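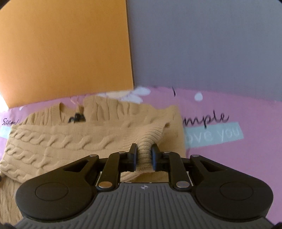

One pinch of ribbed knit, one cable-knit sweater, a long way to go.

I have been promised a laundry robot since I was small enough to be laundry-adjacent myself, so every spring I check on how it's coming along. This year's report: it can pinch.

I don't say that to be mean. Pinching a sweater is hard. A box has the decency to stay a box when you grab it, but pick up a cuff and the rest of the garment starts making its own plans. Two stiff fingers have to get hold of one layer, or two, or whatever the job calls for, and then something has to decide where the sleeve went. I've been folding my own clothes for decades and I still lose a sleeve now and then.

The Brudness demo video everybody sent me in May shows a towel folded in 30 seconds. Lovely. Then I read the small print, and the towel had been laid out square beforehand. My dog could do well with that head start. Clarkov went further and tried a mixed pile of 152 items, and got through 137 of them, which sounds great until you learn that a person went in to untangle things and those got counted too.

Meanwhile the Tessier folding station costs $2,574, wants its own corner of the room, and doesn't do knitwear. I own mostly knitwear. I live in Skultevholm, where it's sweater weather until further notice.

So can machines do the laundry yet? They wash it and they dry it, and they've been doing that for ages without getting a single magazine cover. The folding is still mine. I do it Monday nights, badly, in front of the TV, and there's a heap on the couch right now that I'm ignoring to write this.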